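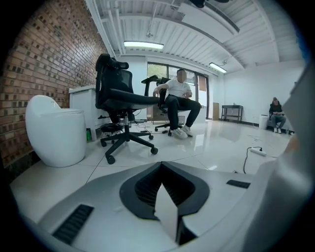

Mahfuz Bhattacharjee asks whether a collection session may go ahead when other people are seated in the room, and whether each of them must have signed a form beforehand. The answer is yes to both parts. It is given in full under the first heading, as the same enquiry has reached the Standards Office from several sites.

Frequently Asked Questions: Code of Practice for Hand-held Gripper Sessions

Who must give consent before a session begins?
Every person who may be recorded, including those who are resting, waiting or working on another task. Consent is given in writing on Form 2 and applies to a single site. A person who moves from the Wotirden site to the Ekard site signs again. Consent may be withdrawn at any time, including after recording, and no reason need be stated.

Is face blurring a substitute for consent?
No. Blurring is applied to all recordings before they leave the site, whether or not the people in them have agreed to appear. Clothing, posture and surroundings may still identify a person to colleagues or family.

What are the requirements for cables and power boards?
Section 4 of the Code applies. Leads that cross a walking route must be covered or taped along their full length. Power boards may be placed on the floor only where the operator's planned path does not pass over them. The operator walks the path once with the gripper switched off and reports any lead that could catch a foot or a chair castor. On smooth tiled floors, closed shoes with a non-slip sole are compulsory.

May office chairs on castors remain in the work area?
They may. A chair that forms part of the task is to be left where the task sheet places it. Other chairs should be moved outside the operator's path. Operators must not sit on or lean against a castor chair while holding the gripper.

How close may the gripper come to another person?
The finger plates must be kept at least 82 centimetres from any person who is not taking part in the task. Where a handover task requires a shorter distance, the task sheet must say so and both participants must initial it. The gripper is never to be raised above shoulder height in the direction of a seated person.

How long may an operator work without a break?
No continuous period may exceed 40 minutes. Operators who experience numbness or pain in the wrist should stop immediately and notify the session supervisor. Stopping for this purpose has no effect on pay or on the record of completed tasks.

What is to be done about windows, glass doors and reflective floors?
The supervisor checks at the start of each session whether people, screens or documents outside the work area can be seen through glass or in a reflection. If so, blinds are closed or the task is relocated. Public footpaths and neighbouring properties are covered by the same rule.

Are bathroom fixtures and household furniture permitted as task objects?
Yes, provided that they are listed in the Cletness object register, which currently holds 472 entries. A bathroom fixture may be used only if it has been cleaned and recorded as such on the day. Unregistered objects may remain in the room but must not be handled with the gripper.

How are incidents reported?
Any contact between the gripper and a person, any trip or fall, and any damage to a fixture must be reported on the day it occurs. Near misses are reported in the same manner. Reports are sent to Rajitha Bepari at the Standards Office and quoted by reference number in later correspondence.

Does the Code apply to contractors?
It applies to all persons on site, including staff supplied by Sheikh. Contractors' own safety procedures continue to apply alongside it, and where the two differ the stricter requirement is to be followed.

When will the Code next be revised?
The next revision is scheduled for October. Proposed amendments should cite the relevant section and be lodged in writing.

Page last updated: Tue 10 April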